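Dedbridge Ballpark, preseason field and facility inspection
Home of the Dultwood amateur baseball club
Month: March
Inspected by: Floor Aerts
Start 8:15 a.m., finished a little before noon

Marks used: OK, FIX (before first home game), WATCH (check again in May)

INFIELD

Pitching rubber level and firmly set: OK
Mound slope: FIX
Landing area is worn into a hole on the third base side. Needs packing clay, tamped in layers. Do not fill it with infield mix again. It was gone by the second weekend last year.

Home plate flush with ground: OK
Base anchors: FIX
Second base anchor has a bent sleeve and the base rocks. First and third are fine. Plugs are missing from the 70-foot anchors used by the younger group.

Infield lip: WATCH
Built up behind shortstop. Rake it out by hand, then hose toward the grass.

OUTFIELD AND WARNING TRACK

Turf surface: OK
One soft spot in right center near the drain. It was probably the rain.
Sprinkler heads below grade: FIX
Two heads in left sit high. Mark with flags until they are lowered.
Warning track width and surface: OK
Weeds along the left field corner.

FENCES, NETTING AND BACKSTOP

Fence ties and bottom rail: FIX
Wire ends are sticking out into the field of play by the visitors' bullpen. Bend back or cut.
Fence cap: WATCH
Yellow cap is brittle in the sun. Vermeulen quoted $956 for a full replacement, or $587 for the outfield section alone. I would do the outfield only.
Backstop netting: OK
Small hole at about knee height, already laced shut.
Foul pole bolts: OK 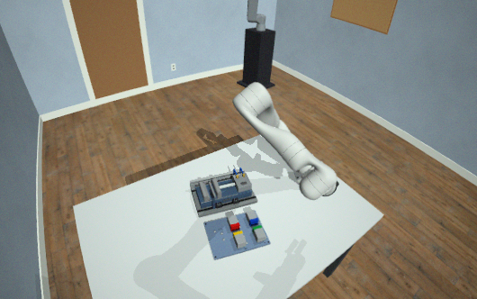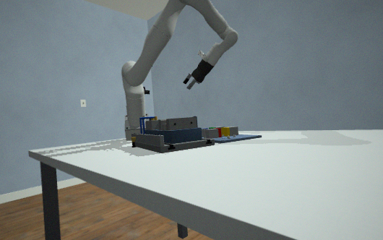

DUGOUTS

Bench boards: FIX
Home side has splinters at the far end. Sand and seal. The Ikamwood boards on the visitors' side have held up well and need nothing.
Dugout rail padding: WATCH
Tape is lifting at both openings.
Helmet rack secure to wall: OK
Steps, non-slip strips: FIX
Strip missing on top step, home side. Someone will go down on that in metal cleats.

BATTING CAGE

Net condition: OK
Frame and cables: OK
L-screen: FIX
Frame is sound but the net has frayed where the ball comes through. Do not use for live batting practice until it is changed.
Baseballs for practice: 39 usable, the rest thrown out. Order more.

STANDS AND WALKWAYS

Bleacher bolts: OK
Handrails: OK
Walkway behind first base: WATCH
Slab has lifted at the joint. Paint the edge for now.

FIRST AID

Kit stocked: FIX
No cold packs, and the eye wash is past its date.
AED battery light: green
Gate unlocked for ambulance access during games: confirm with whoever opens up. The key was not on the board when I looked.

Recheck of all FIX items needed before the field is released for games. Mound and L-screen first.

F. Aerts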